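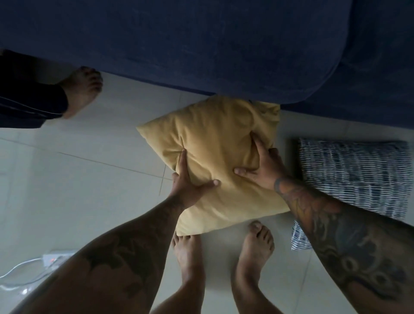
Zoriana Vakulenko wanted to know why anyone would need a report on cushions, and she asked it at our first project meeting, before we had even picked a room. Her point was that people tidy a sofa without thinking. That became the subject. We wanted to find out what happens to the cushions in a shared lounge over an evening, and whether the way they are put back makes any difference to how they look the next morning.

Student project report, Household Studies
Dirceu Trindade, Luana Queiroz, Zoriana Vakulenko
July 15, 2019

Setting

The work was done in the ground floor lounge at Brasmont, the residence where two of us live. The main seat there is a big navy blue sofa with a velvety cover. The cushions are square or rectangular and come in mixed colors. The mustard-yellow one is the softest and was used for most of the trials. It creases easily, and the creases show more than they do on the darker ones.

What we did

We started in April and kept going for 28 evenings. At closing time one of us wrote down where each cushion had ended up. Most were on the seat, but the floor in front of the sofa was the next most common place. A cushion that slides off the front tends to stay where it lands, because people sitting down don't see it past their knees.

We then put the cushions back in one of 2 ways. In the first, the cushion was picked up and set on the seat as it was. In the second, it was plumped first. Plumping meant pressing in from the sides with both hands, letting go, giving it a quarter turn and pressing again, 8 presses in all. Luana did nearly all of these so that the pressure would stay close to the same.

In the morning a different person scored each cushion for shape and wrinkles without being told which method had been used.

Results

Plumped cushions scored better for shape. For wrinkles there was hardly any difference. A cotton-type cover that has been slept on keeps its folds, and squeezing it seems to add a few more. The corners were the weak spot with both methods. The filling moves to the middle and the corners go flat, and pressing the middle doesn't bring it back. Pulling the corners out one at a time worked better, but we only thought of that in the last week and didn't score it properly.

Problems

Scoring depended on who was doing it. Dirceu gave higher marks than Zoriana on almost every morning they overlapped. We also lost three mornings when the lounge was cleaned before we got there. The sheets for those are in the binder but were left out of the averages.

If the project is repeated, we would use a new cushion next to an old one and include the corner method from the start.

Print this page | E-mail this page

Comments

Rostyslav Dovhaniuk
Did you try drying them flat after a wash? Mine at home went lumpy and no amount of pressing fixed it.

Luana Queiroz
We didn't wash any during the project. It would be a good thing to add.

Dirceu Araújo
I live on the second floor and can confirm the yellow one is the best for naps. Sorry about your data.

Contact | Copyright 2019 Brasmont Student Projects | Back to top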